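Come and play: Overgaard games afternoons are looking for new people

Do you like sitting down at a table with someone you have never met and finding out an hour later that you've been arguing about bishops the whole time? Then we would love to have you!

Overgaard is a weekly games afternoon for adults of any age. We meet every Friday at 2 in the back room at Wametti, the café on the corner by the post office, and we stay until people get hungry. There is chess, there is checkers, there is a big shelf of board games (some of them missing a piece or two), and there is usually a jigsaw going on the window table that anyone can add to. We are starting our new season in October and we have 26 places to fill.

Who we are looking for

Anyone over 18 who can come most weeks. You don't need to know how to play anything. A good part of last year's group learned chess from scratch with us, and a few of them now beat me regularly, so please don't be put off if you can't remember how the knight moves. If you're a strong player you are just as welcome, as long as you're happy to play beginners some of the time and let them take a move back.

We would especially like to hear from people who are new in town, or who work nights and find that most clubs meet while they're asleep or on shift. And if you'd like to bring a game from home, or from the country you grew up in, please do - we had three weeks of nothing but mancala last spring and it was wonderful.

What you'd be signing up for

The season runs through the winter. We ask you to try at least 5 sessions before deciding whether it's for you, as the first one or two can feel a bit like the first day at school. Games are paired up at the start, and after the coffee break you play whoever you like. Nothing is rated and there are no prizes, apart from the jar of licorice at the last meeting before the holidays.

It's free. Coffee and tea are free too, and cake is whatever Wametti has left from lunch.

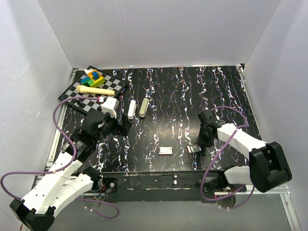

Words: Esben Toft
Posted in: Clubs & Groups, Join In

Chessboards and toy building blocks get along fine, as far as I'm concerned. Bring the kids' old bricks if you have a building game you want to teach us!

We could also use two people to help set up. That means coming at 1:30, putting out the boards and making the first pot of coffee. You'd still get to play the whole afternoon.

How to join

Leave your name at the counter at Wametti, or drop a note in our box at Jusano Books, number 143, next to the bike shop. Tell us what you like to play, or that you have no idea yet, and whether you need a ride or a table near the door. The room is on the ground floor and there are no steps.

We answer everyone, normally within the week. If the places fill up we'll keep a waiting list and call you as soon as a chair comes free.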